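Got to Utton just before 2, which gave me time for a very bad coffee from the machine in the foyer and a wander round the wrong building. Dwynwen Howells came and found me in the end (she runs the robotics club there and has clearly rescued lost visitors before!).

The open afternoon was for student projects, and the one I'd come for is called Helex. There are 6 of them on the team, mostly second years, and they're trying to get a robot hand to handle jewellery and other small fiddly things. They do nearly all of it in simulation, so there's no clanking and whirring, just a warm room full of screens and people eating crisps. Sepehr Mousavi built most of the virtual world and he talked me through it at top speed, hopping between windows while I tried to keep up. 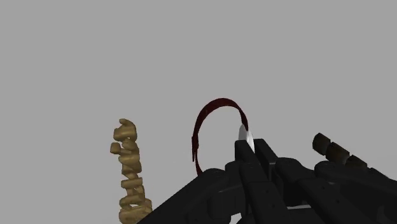
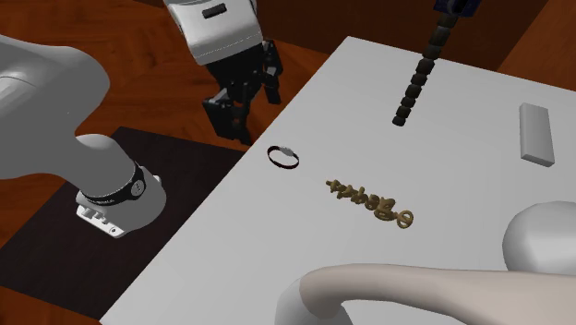 What I hadn't understood before is how much work goes into the objects themselves. Ratree Panyasiri does the modelling, and she told me thin, curvy shapes are a proper headache. Get the contact settings a bit off and a ring will jitter about like a fly in a jar, or slide straight through a finger. She spent most of October on that one problem – she still pulls a face when you mention it.

The team are getting ready for the Brastuvdale contest, where every entry gets 200 tries at picking things up and the score is simply how many come off. Their practice log had reached 590 runs when I visited. I asked how many of those were any good and got a lot of laughing and a change of subject, so I'll leave it there.

I had a go at writing a grasp myself, with Ermanno Mazza sitting beside me being very patient. You set where each finger should end up, press go and hope. Mine was hopeless, but I loved it and would happily have stayed all evening. Dwynwen had to lock up, though, and I had a bus to catch. Parking is free if you drive, by the way, and the side entrance is the one you want.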